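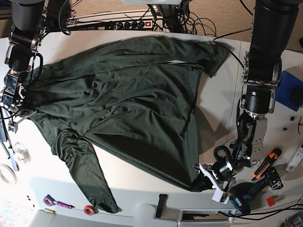 The Right Way to Fold a Long-Sleeved Shirt

Nuala Ní Chonaill folds shirts for a living, or did for most of her working life. She ran the finishing table at Zitlow, a laundry that took in hotel uniforms and restaurant wear, and later opened a small mending and laundry shop under her own last name. She thinks most people fold shirts badly for one reason. They start too soon.

"They pick it up by the middle and make the first fold in the air," she says. "Then they put it down and try to fix it."

At Ní Chonaill, the shop, every top goes flat on the table first. The table should be bigger than the shirt with both sleeves out. A bed will do at home, although a soft mattress lets the cloth sink and the creases come back. A kitchen table is better. Wipe it down and dry it before you start.

Spreading takes longer than folding. Find the collar and the hem and pull them gently away from each other. Then go to the bottom corners and draw each one out until the hem is straight. Leave the sleeves for last. A sleeve that is twisted at the shoulder will not lie flat no matter how much you smooth the cuff, so Ní Chonaill works from the shoulder seam down with the side of her hand. If the body moves while she does this, she goes back to the corners.

Knits and wovens behave differently. A knit top will stretch if you tug at the hem, and the hem then waves. Pat it into place. A woven shirt can take a firmer pull along the side seams, and it needs one, especially after a dryer. Dark colors show lint and hard fold lines more than light ones do, and she turns those inside out for washing and right side out again before they reach the table.

The fold itself is the one she learned at Zitlow. Turn the shirt face down. Bring one side in to a line halfway between the neck and the shoulder end. Lay the sleeve back down along that side, so the cuff points to the hem. Do the same on the other side. Bring the hem up a third, then fold again to the collar. Turn it over.

Long sleeves cause the trouble. People cross them over the back, one on top of the other, and the finished shirt has a lump in the center. Running them straight down keeps the thickness even, and a stack of shirts stays up on the shelf. If a sleeve is longer than the body, fold the cuff back up before you bring in the hem.

Oisín Heffernan, who works the counter and does most of the folding now, took 50 seconds a shirt when he began. He is down to 38. Ní Chonaill doesn't care much about the time.

"Mine are faster and hers are flatter," Heffernan says.

He uses a plastic folding board at home, a Wolum, and says it works well for T-shirts and poorly for anything with a collar. The shop doesn't keep one. It does keep a heavy pressing cloth and a spray bottle of plain water for creases that have set. A light mist, a few minutes under the hand, and the shirt can usually be folded without going near the iron.

For storage, she stacks long-sleeved shirts no more than four high in a drawer, or stands them on edge. Heavy sweatshirts go at the bottom. In December, when the knitwear comes out, she moves the thinner tops to a shelf and refolds them on the way. Shirts left folded on the same lines all season will hold them, and dark cotton can fade along the edge if the shelf gets sun.

Her daughter's apartment has a set of deep Astura drawers, and everything in them is rolled. Ní Chonaill has looked and said nothing. Rolling is fine for travel, she says, and for pajamas.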